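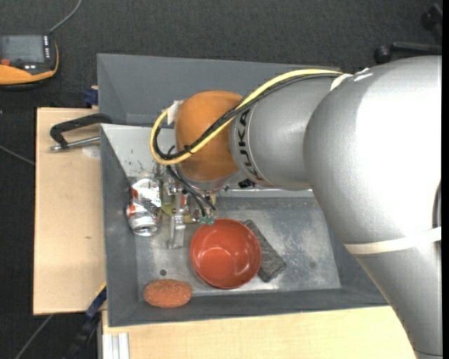
Dirk Brouwer wrote:

> I'm convinced the one-bin method is the way to go for
> kitchen stuff. Everything you use in a week goes in a single
> open metal bin on the counter or on a low shelf. Cans,
> bowls, cups, the lot. No sorting. You reach in and take what
> you want. Since we switched at Clolovport the cupboards are
> half empty and I spend far less time putting things away.
> The Lukoševičius book says the same in chapter 3. I'd
> recommend the big Stuteo bin to anyone, it's $34 and you
> only need the one.

Dirk, I read this twice and I still have my doubts.

I'll give you the first part. A gray metal bin with a can and a bowl in it, and a few other things besides, is quick to fill. Sloping sides help too, I think, at least with cans, which tend to end up toward the middle where you can get at them. I've kept a bin like that by the back door for years and I have no quarrel with it as a place to drop things.

What I don't buy is the step from there to "no sorting." You've moved the work to the other end, when you're hungry and want the small bowl and the small bowl is under the pan lid. Did you time that part? You say you spend far less time putting things away, and I believe you, but you don't say a word about taking things out.

Then the bowls. A full can weighs most of a pound and has a hard rim. Drop one into a bin from waist height with a china bowl already in there and you'll be shopping for bowls. I lost two that way before I gave up and bought the Purier ones, which are ugly and bounce. If your answer is "put the cans in first, gently," fine, but then you're sorting.

About the book. I have it here, and chapter 3 is on laundry. The bit you may be thinking of is on page 183, where Lukoševičius says an open bin suits "things that can't hurt each other." I read that as an argument for a bin of cans and a separate bin of bowls. You may read it some other way. It certainly doesn't say one bin for the whole kitchen.

I'm also not sure half-empty cupboards prove much. Where did the rest go? When my sister did something like this, her cupboards looked wonderful and the garage had four new boxes in it.

A few things I'd want to know before I spent $34:

- How deep is the Stuteo? Anything deeper than my forearm and the bottom layer stays there until spring.
- Does it dent or scuff? Mine has marks all over it – no harm done, but people who like the look of new metal on a counter should know.
- Is there a lip on the rim? The cheap one I had before was sharp enough to catch a sleeve.
- How do you wash it? Crumbs get into the corners, and a full-size bin doesn't fit in my sink.

I'd be happy to be wrong. If you'd keep a log for the whole of January, just the times somebody had to lift one thing out to get at another, I'd read it with interest and say so on the list if the number is low. My guess is that by the second week you'll have a cardboard divider in there.

One more thing for whoever looks after the archive: message 373, the old thread on nesting bowls, still comes up blank for me. There was a good table of sizes in it and I'd like it back.

Aigars Lūse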